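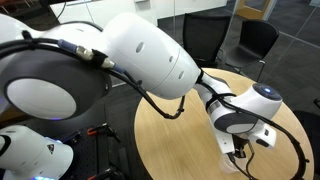

Wed, start 4 pm. Present: Ilona Bakos (chair), Csaba Győri (notes). Apologies: Szűcs.

1. Last minutes. Agreed, no changes.

2. Round table. Stays where it is for now. Csaba to get price for oiling the top from Durden, limit 400. Ilona woud rather wax. Left open.

3. Chairs. 20 in the store, 25 needed for June. Umov to lend the rest, Csaba to ring.

4. Cupboard keys. Still missing one. Carried over agian.

AOB: Drorkier invoice paid.

Closed 4.25.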